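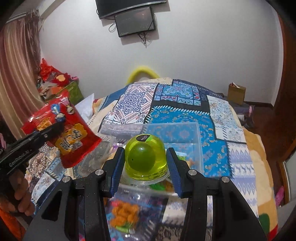 Snack box sort-out, May

Quick page this time, short on hours. The snack box got done on the bed again, on top of the patchwork quilt, same as every spring. Notes by item, in the order I typed them. Old pages are linked at the bottom, the Terwood move is still the longest one, sorry.

116 things total, went into the list before anything got put away. List is on the fridge, not here.

The jelly cup
Lime green, round, domed top, with a darker green ball of jelly sitting inside the dome. Little black label near the top. Ridged clear ring underneath so it stands up by itself, and printing around the side of the ring that I am not going to type out.
Jelly cups go in last, lids up. Learned that in the Brestwood apartment. Sticky drawer for a month.

The red bag
Red with a yellow panel, black lettering, small cartoons up near the top. Jagged edge at the bottom like most of these bags.
Bags stand on end along the side of the box. If they lie flat they take up the whole floor of it and you can't find a thing underneath.

The box
Clear plastic, with a lid. Orange snack pieces showing down near the front, green stuff in the middle, a pale blue package over on the left under the lid.
I like a clear one. The one before this was gray and I bought the same crackers three times becuase I couldn't see them. Got this one at the Onero outlet, two sizes up from what I thought I needed. Right size after all.
Wipe the lid with a damp cloth, then a dry one. No spray.

The quilt
Blue, navy, white and cream. Mandalas, paisleys, a square with a black border and tile designs in it, and a light blue strip with white reindeer and diamonds. Yes reindeer in May, it stays on all year.
Shake it out the window after sorting. Crumbs get into everything. Cold wash, line dry, takes most of a day if it's humid.

Tan blanket
The plush one, over on the right side of the bed. Warm, slides off constantly. Half the time it ends up on the floor by morning. Doesn't get washed with the quilt, the fuzz travels.

Yellow arch
Behind the head of the bed, by the wall. Bright yellow. People always ask about it and I always say it's cheerful. Staying.

The pillow
White, left side near the head. Case gets changed the same day as the snack sort, so that's one less thing to remember.

The corner
Red decorations and paper bits piled up on top of the green gift box. This is the NEXT page. Has been the next page since winter. Plan is flat paper in one folder, hanging stuff in a bag, anything torn goes out. The green gift box itself I want to keep, good solid color and I can put ribbon in it.

Curtain
Pink and cream, ceiling to floor. Came out nicer than I expected in that room. Needs steaming at the hem at some point.

Screens
Big flat one on the wall, smaller one under it, black cables hanging down the right side. Cable cover is on the shopping list. White, so it goes with the wall. Measure first this time!!

How I sort, for the two people who wrote in

Everything out. Not some of it, all of it.
Dates first. Anything past goes in the bin, anything close goes in the bowl in the kitchen where it gets eaten in a day or two.
Then by how it packs. Squashy things, crinkly bags, little hard things. I used to do it by flavor and it looked very pretty and fell apart in a week.
Heavy on the bottom, jelly on top.
Lid on, check nothing is poking up. If the lid bows it's too full, take out two bags.
Whole thing is 42 minutes if you don't stop to snack. I stopped to snack.

Where it all comes from
Mostly the little import grocery in Fajardo, the one with the narrow aisle. They do a mixed bag of jelly cups by weight. 200 grams is plenty, I got twice that last time and they were still rolling around the bottom in fall.
The rest is whatever comes in parcels. People are kind.
Nothing chocolate in the bedroom box from now till October. Chocolate stays in the kitchen, top shelf, away from the stove.

Numbers from this round, before I lose the sticky note
In the box at the start: 116
Into the kitchen bowl: 20
The rest back under the lid, or eaten by me, not recorded

Things I'd do differntly
Clear the bed properly first, the pillow and blanket were in the way all afternoon.
Bring the trash bag up BEFORE starting. Went down the stairs four times.
Put a towel under the box. The corners on it are hard and I worry about the quilt stitching.
Label on the short end, so I can read it when it's slid under the bed.

Questions from the last page
Does the box go under the bed? Yes, it fits with the lid on, just barely.
Do you get ants? Once, in Brestwood, ground floor. Not here so far.
Where is the quilt from? Market stall near Terwood, years back. The stall is gone, I looked.
Can you put a divider in it? Tried cardboard, it went soft. Might try a plastic one from Onero if they have them cut to size.
Do jelly cups need the fridge? Check what's printed on yours, I just chill a few before I eat them because they're nicer cold.

Still to come
Red decorations and the green gift box
Cable cover, if I measure right
Drawer under the window (scary)
Maybe the coat hooks

Comments are open till the end of the month, then I close them because of the spam. If you sent a parcel and I haven't written back yet, I will, it's on the same sticky note.

Older pages: Terwood move / Kitchen shelf, top / Kitchen shelf, bottom / Ribbon drawer / Fajardo groceries haul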